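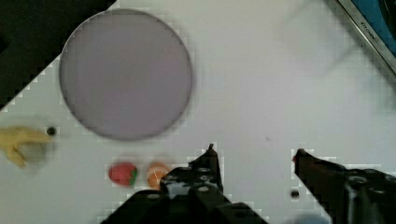
Wrist view, banana side of the table.

Kitchen table, December. Entry 14.

Started at 4 in the afternoon with the idea that we would settle the table layout for the club demo and go home. Layout is not settled. Notes below are mine, argue in the margin.

The write-up on the club page says the arm "tidies a kitchen." I would like that line gone before anyone from Sudach reads it. What we have is an arm that may be able to move a bottle and a few toy foods between places we chose for it, on a white table, with the lights where we like them. Those are fine things for a student project to try. They are a long way from a kitchen.

My main gripe is with the wrist view. The video arrives blocky, and every dark edge against the white table turns into stairs. The plate is soft too. Todora (our grasp picker, for whoever inherits this notebook) wants clean outlines, and I don't believe its confidence numbers when the outline it is scoring was half made up by compression. Last month it gave a high score to a shadow. I raised this then and the answer was "more data." We have 245 episodes saved. I would trade a lot of them for a better stream.

Second gripe is the ketchup bottle. Everyone likes it because it is red and easy to find. That is exactly my problem with it as a test object. It is tall, it is smooth, it has a big label in the middle, and a picker that does nothing except look for a large red shape would pass.

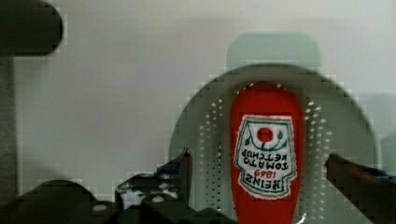 If we keep it, I want cap-up and cap-down starts scored separately. Right now they go in one column and we report whichever total sounds better. I also want a plain rule for what counts as a grasp. Fingers on both sides of the bottle is a position. A grasp is when the bottle goes where the arm goes, and stays with it until we let go on purpose. Two people scoring the same run last month disagreed over this, and the score sheet had no way to say so.

Copied in from the draft for the project page, so that the corrections sit next to it:
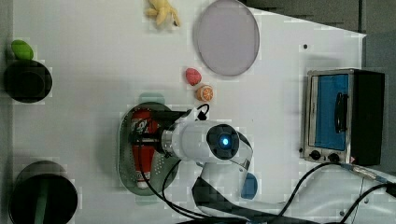 2 min read

"Our team uses the Novau planner to let a robot arm work around everyday kitchen items." Fine, except that "work around" is doing a lot. The planner knows about the table and the oven. As far as I can tell from the config it knows nothing about the cables, and there is cable on the tabletop by the oven. Either model it or tape it down. I vote tape.

"The robot sees a bottle in a tray and picks it up." Needs a number behind it or it comes out. A bottle lying in an oval tray is a different problem from a bottle out in the open. The tray sides are in the way of the fingers, and if the approach is off the arm may push the whole tray along. I'd be happy to be wrong. Show me a run sheet.

"Works with any layout." No. Strike it.

On layouts, the Yin sheet lists positions as "near plate" and "by oven," which is no use to anyone trying to reset the table the next day. The strawberry under the plate and the orange slice under that has become a habit, and I suspect the policy has learned the habit along with everything else.
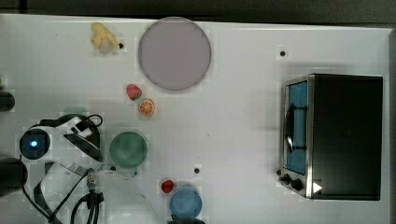
My proposal is to swap the fruit positions between runs and put the bowls somewhere they have never been, then see what survives. If the success rate drops hard we will have learned something worth putting on a poster. I expect it to drop hard.

Black dots on the table: do not use these as fruit positions until someone writes down which ones we measured from. I went through the older entries and found no key.

To do before the next session
- new score sheet, cap-up / cap-down split, a box for "scorers disagree"
- tape cable on the oven side
- check bitrate on wrist stream, and whether the blocks are in the saved files or only in the live view
- dot key
- ask who wrote "any layout"

Haven't touched the oven door task. Not planning to until the bottle numbers are ones I'd sign.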